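Workshop Tips: Comparing Hand-Held Grippers on Cloth and Small Things
By Mircea Nistor
Reading time: 4 minutes

Many readers wrote to me after the article about camera mounts, and they asked how to compare two grippers when there is no big budget and no test bench. I am not a specialist of mechanics. I only prepare the trials in our workshop, and the tips below come from my own notes and from my colleague Widad Abou Jaoude, who corrected them.

Use a bed or a wide table with a sheet on it. A hard bench makes every gripper look good. On a sheet the fingertips can catch the fabric under the object, and this is exactly the fault you want to find. Put a few small things of different shape on one side and leave the other side free for the garment. We like batteries, a bottle, a pen, a sheet of paper and tweezers. The tweezers are the most difficult, and I recommend to keep them for the end of the session, when the hand of the operator is already trained.

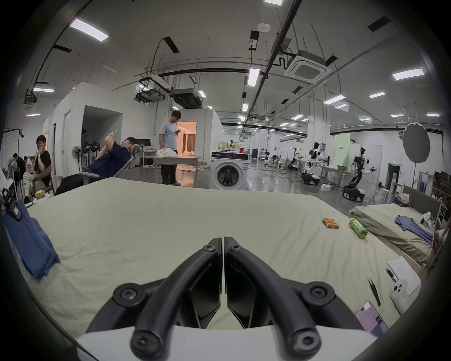

Photo: Noeline Mudgway / Jafri workshop

Change one thing only. If you change the finger pads, please do not change the camera angle on the same day. Last August we compared the Grolloment fingers with the Zerkow fingers, and in the middle somebody also moved the camera a little higher. After 132 grasps we could not say which change had made the difference, and all of it had to be repeated.

Check the bolts of the fingers before each session. A finger that has a little play will still pick up a bottle without problem, but with a thin fabric it will slip and you will blame the pad. I mark each bolt with a line of paint, so one look is enough.

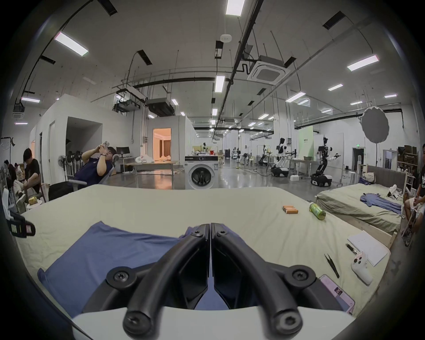 For the cloth I advise a simple T-shirt in a color that is different from the sheet. With a white shirt on a white sheet the camera loses the edge, and then you are testing the camera and no more the gripper. Start each trial with the shirt in the same position. Osaze Isah made a small card with 14 starting positions, and we take them in order. It is boring work, but the results can be compared later.

Write down also the failed grasps. Use three words for them: slipped, missed, double. "Double" means that the fingers took the shirt and the sheet together. More words than this and two people will not fill in the table in the same manner.

Look at the view from a second camera, placed at the height of the head. The camera on the gripper shows the fingertips very well, but it does not show how the wrist is turned. Before you start, hold the gripper at the corner of the bed and look if its status light can be seen from above.
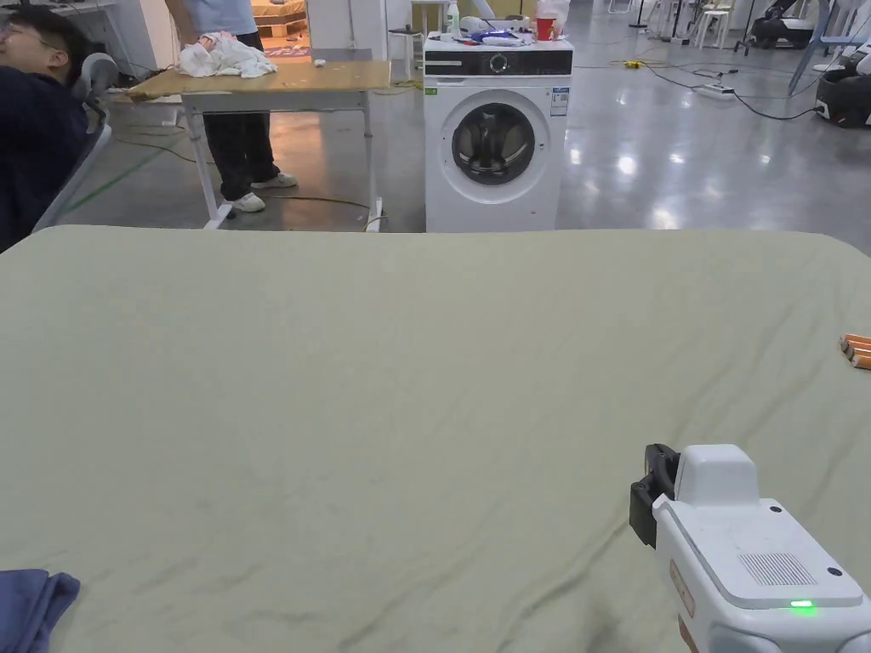 Weight and the tired hand

A heavy gripper gives nice results in the first half hour. Later the operator puts the wrist down on the mattress and the angle becomes flat. Plan a pause, and give the second gripper to the same person in a fresh state, on another morning if possible. Houshang Ansari prefers to change the operator, but I find that this brings in one more difference.

When you work with a fabric that is already rumpled, come from above with the fingers nearly closed and open them only at the last moment. Wide open fingers push the fold away. For a flat part of the shirt, look for the hem first.

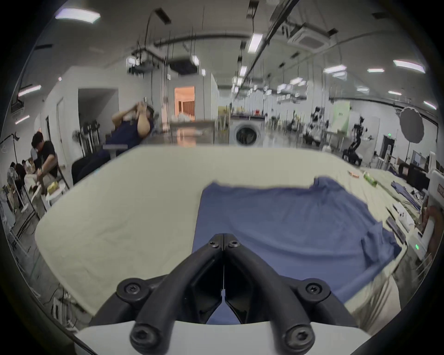 WORKSHOP > CONTROLLERS AND SETTINGS

Keep the closing speed low during the first comparison. Our Anovel controller accepts values up to 3,000, and for cloth I never go higher than half of this. If the fingers close too quickly, the fabric jumps out before the pads can hold it. Save the settings under the name of the gripper and not under the name of the operator, as we did in the beginning. We still have two files called "Osaze new" and I do not dare to delete them.

Questions about the starting card can be sent to Widad, who keeps the printed copies.

Contact | Copyright Jafri Workshop Pages | Back to top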